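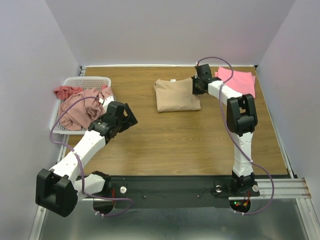

Household Textiles, Unit 4: Sorting and Folding from a Basket
Instructor: Naima Helmy
Notes revised in December by Rafferty Abernathy

Read before lab. Bring the Soler workbook and a pencil. The Karach room opens at 10.

1. Setting up

Put the basket in a back corner of the table and leave the middle clear. The middle is for folding only. Finished pieces go to the other back corner or stay at the center back until the next piece is ready.

Take out one garment at a time. If a sleeve or strap comes up with it, put the second piece back before going on. Clothes hung over the rim count as part of the basket load and are folded with the rest.

2. Finding the label

Most garments have a label at the neck or waistband. Find it first and lay that end away from you. This gives every piece in a stack the same direction. Some Jeline knits have a side seam label instead — check the neckline before you decide which end is the top.

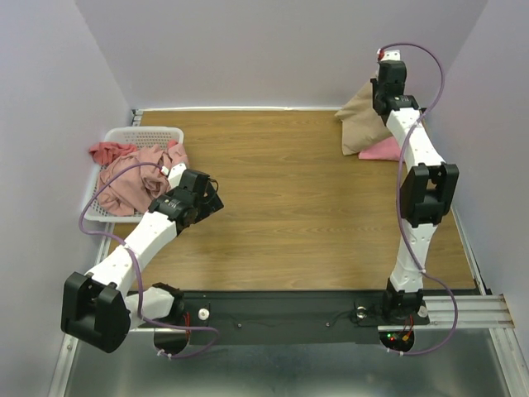 A heap in a basket picks up creases from the weight on top of it. Light fabrics show them sooner than heavy ones. Shake each piece once by the shoulders or hem, lay it flat, and smooth from the center outward with an open hand. Do not pull at the edges of a knit.

3. The square fold

Lay the garment face down. Bring each side in to the center line, with the sleeves laid straight down the back. Fold the bottom up to the middle, then fold again to meet the top. Turn it over. The corners should line up and the top should be even. A soft fabric will stay slightly puffy after folding. Leave it that way, as pressing down hard only sets new creases.

4. Stacking by color

Keep tan and other neutrals apart from pinks and reds while you work. Similar shades are easy to mix up in a basket, so compare coral and salmon pieces side by side before you put them in a stack.
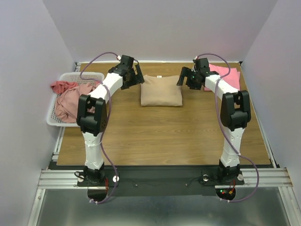
Figure 2. Tan garment folded square, label at the upper edge; folded pink cloth in the back corner.

For next time: read the Zodine handout on storage and answer the first 4 review items. Fold one load at home using the square fold and write down which fabrics did not hold it.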